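Speaker notes: Keeping Gallus in shape
Tin-yau Tsai, afternoon session, March

Slide 1. Title
Say hello, say what Gallus is: our two-arm robot model, the one that runs in simulation. Skip the history of the group. Go straight to the problem, which was drift. We had a model that was fine in the fall, and by the time three people had edited it the arms no longer sat where the controller thought they sat.

Slide 2. What there is to look after
A simulated machine has no grease or loose bolts, so people assume there's no upkeep. There is. The list for Gallus:
Joint zeros and joint limits, left and right.
Gripper opening and closing force.
Collision shapes on the body and both arms.
Contact settings for the floor and the furniture.
The start pose.
Everything lives in one settings file. Hendrik Ndlovu owns it and all changes go through him. Before that we had four copies, and Prudik, our test runner, was reading the oldest one.

Slide 3. Grippers
Start with the grippers. They're the part that gets edited most.

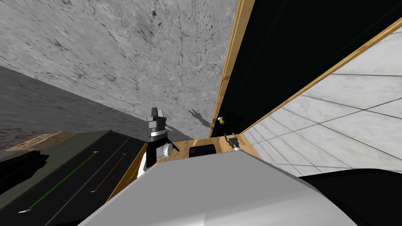
Gallus, left gripper near, right gripper farther off, fingers up.

Points to make here. The two gray fingers on the near gripper have a small gap between them. That gap is a number in the file, and it's a different number from the collision gap. If someone changes the visible fingers and forgets the collision shapes, the robot will close on air. Ours did this for most of a week.

The shadow on the wall is worth a mention. It comes from the visible shape only. Sizwe Mkhize used to check finger alignment by looking at the shadow, and it's a decent quick look, but it tells you nothing about contact. For contact, turn on the collision view.

Order of work when you replace a gripper model:
1. Load the new part on the left wrist only.
2. Check the wrist turn at 0 and at 90 degrees.
3. Close on the test block and read the force.
4. Copy to the right wrist and mirror it. Check the signs by hand.
5. Run Prudik.
Pause on step 4. The mirror tool flips the geometry and leaves the joint axis alone. Most of our bad zeros came from there.

Slide 4. Zeroing the arms
We zero one arm at a time with the other one held still. Send the arm to its start pose, let it settle for 800 steps, read all the joints, write the offsets. Then send it away and back again and read them a second time. If the two readings don't match, look at the damping before you touch the offsets.

Don't zero in an empty scene. We did that early on and got clean numbers that fell apart as soon as there was furniture to reach past. The rooms come from a set we call Grumuncombe, and we now do the final check inside one of them.

Slide 5. Checking in a room
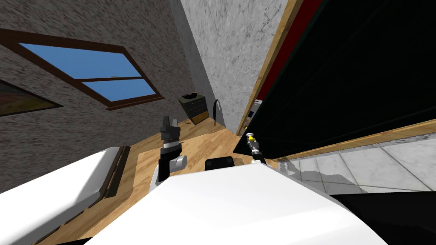
Chantelle Sibiya asked at the practice run why we bother with a furnished room for a joint check, when a plain box would load faster and give the same offsets. She'd rather see the room saved for the reach test. Fair point, and I should answer it on this slide: the offsets are the same either way, but the limits aren't tested unless there's something to stay clear of. With a wardrobe on one side and a bed on the other, a limit that's set too wide shows up as a collision report. In a box it just passes.

Say where the trouble usually is. The forearm shapes are simple capsules, the wrist is a box, and the box sticks out past the drawn part by a little. Ingeborg Imhof wants it trimmed. I've left it, as a small margin has been useful near cabinet edges.

Slide 6. Routine
After every edit to the file: the short run, start pose and both grippers.
Before a release: 200 runs across the rooms, random seeds, log kept.
If a run fails, rerun it with the same seed first. Ticket 101 stayed open far too long — we kept changing the seed and it kept going away.

Slide 7. Still open
The right wrist chatters when it holds a thin part. Illés, the older model, had the same fault and we never found it there either. Ask the room if anyone has seen this with a mirrored gripper.

Leave the file layout on the screen for questions.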